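Chapter 7
Small Settlements and Their Sites

Why is a village where it is? Most villages began long before anyone drew a plan, and the people who started them left no record of their reasons. Geographers work backward from the ground itself. They look at water, slope, soil and routes, and ask which of these a group of farmers would have needed first.

This chapter uses two places, Lerkerthorpe and Bisitz, to show how site and situation differ. The site is the land a settlement stands on. The situation is its position in relation to other places, such as roads, rivers, markets and larger towns. A village can have a poor site and a good situation, or the other way around.

Lerkerthorpe stands on a gravel terrace 96 feet above the river. The meadows below flood in most winters, and the oldest houses all lie above the flood line. Wells dug through the gravel reach water quickly. The church, the inn and the former school face a single street that follows the edge of the terrace. Fewer than 1,000 people live in the parish, and many of them travel to work in Plosutau, the nearest town.

Bisitz has a dry, windy site on a chalk ridge. Water had to be carried uphill until pipes were laid. Its situation made up for this. Two roads cross there, one running along the ridge and one going down to a bridge, and by the Middle Ages the crossing had a market. The market closed when the railroad was built through the valley, but the wide street where it was held is still there.

Work in small places has changed as well. Farming now employs few people in either village. Some residents commute, some work from home, and others have jobs in offices and workshops on the edge of Plosutau, including those along Kuroda Road.

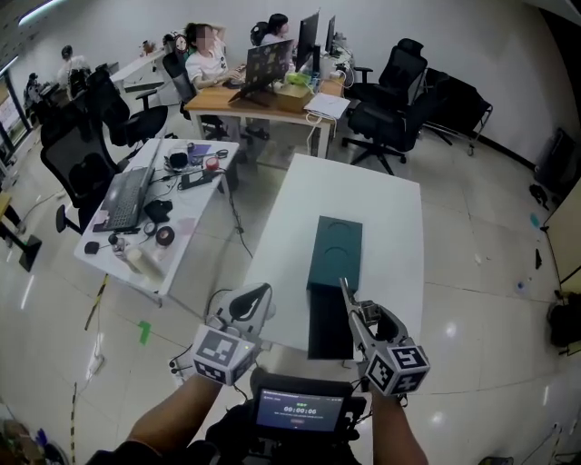
Figure 7.1 Work at a table in an open-plan office.

In Section 7.1 you will read a contour map of Lerkerthorpe and mark the flood line. Section 7.2 compares the street plans of both villages. Section 7.3 covers parish boundaries, which often run from river to hill so that each parish had a share of meadow, plowland and pasture.

Key terms: site, situation, terrace, parish, spring line, nucleated settlement, linear settlement

Before you begin, review the map symbols in Chapter 2.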